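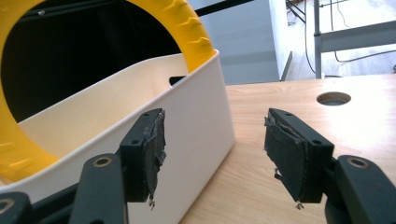 Start with the pads. Whole talk is about pads, so say it early, before people get attached to the software story. The fault at Garnley was logged for most of May as a policy problem (grip closes, object slides out, arm carries on like it's holding something). We retrained. Twice. Look at the inner faces of the two jaws, edges frayed, the right one scuffed grayish along the top, little loose bits hanging off both. Let people look at that for a second. Then: the wear had been in the data the whole time and we were looking at the curves.

What broke, in order

Keep this fast, 5 minutes max.

Robot cell at Garnley, ring-and-bin task. Pick up ring, put in bin, take out again. Boring on purpose. Ran fine on demos recorded with the hand-held grippers, then started dropping. First drops all on the way out of the bin, so we blamed the bin wall. Wrong. Then blamed lighting. Also wrong, but we did buy blinds.

Friday afternoon one, the bad one: jaws closed, width reading said object held, arm lifted and swung. Ring let go mid swing and went over the guard rail. Didn't hit anyone. Operator was inside the taped line picking up the previous drop. SAY THIS PLAINLY, don't joke about it. The person should not have been in there and the arm should not have been able to move with them in there. Two separate failures. Pads only explain the ring.

Cell was shut down from then until the gate interlock was rewired. Management wanted it back Monday, answer was no.

The width reading

Slow down here, people always ask.

Controller decides "holding" from jaw width. Jaws stop before fully closed = something's in there. With a good pad that's ok. Chewed up pad bunches at the edge, jaws stop early, controller happy. Also happens with a real object in there but barely any contact. So "holding" was true-ish and useless.

No force sensing on this jaw. Yes we know. Yes it's coming. Don't get dragged into the sensor debate, take it at the break.

Numbers slide

3,778 grasps on the set of pads that was on for the Friday drop. Our own sheet said swap at 500. The sheet was on the old wiki and the counter reset every time the cell got power cycled, so the display never once reached 500. Pause here, this usualy gets a groan.

37 drops in the log for that set. Most filed as "retry, ok". A retry that works closes the ticket by itself. Bad design, ours, fixed now: any drop stays open until a person reads it.

Pad material

Original pads came from Lytvynenko with the grippers. When those ran out we cut our own from a Cultex sheet, same thickness, and no one ran a wear test on it. I'm not blaming the sheet, it isn't sold for this. We picked it becuase it was on the shelf.

If someone asks for a comparison curve: don't have one. Rig at Umstead is doing that now, no results to show yet, don't guess on stage.

Demo data, same problem

People miss this part. Hand-held grippers and the robot jaws use the same pads. Somebody demonstrating with tired pads squeezes harder and holds longer, without thinking about it. A person can save a slipping ring. The robot copies the motion and can't save it. So worn pads get you twice, once in the recording and again on the arm.

Point at the cables too while the next slide's up. One off each gripper, down over the edges of the table. We had a snag during recording as well, smaller issue, but a cable pulling on the wrist changes how you approach the basket. Route them before you record.

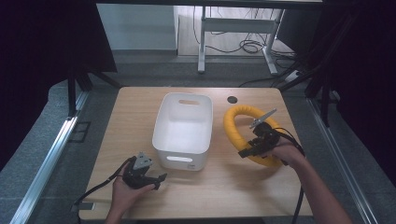
What we changed

Pad check at the start of each session, by hand, with a flashlight. Frayed edge or anything dangling = swap, don't wait for the count.

Counter lives in a file now and survives a power cycle. At 500 the cell won't start.

Pad set number gets written into every recording. Old recordings don't have it, so we can't go back and filter them. That one hurts.

"Holding" now needs a short lift and a second width check. Costs time per cycle. Worth it.

Gate open = arm power off. Hardware, not a line in a script. Tested at the start of every shift and signed.

Arm speed capped while carrying. Still argueing about the number.

Still open

How worn is too worn, we don't have a real limit, just eyes. Whether to throw out the May recordings or keep them in at low weight. Whether the drop detector should stop the cell or only slow it. My vote is stop, ask for a show of hands if there's time.

Questions. Water. Leave the numbers slide up.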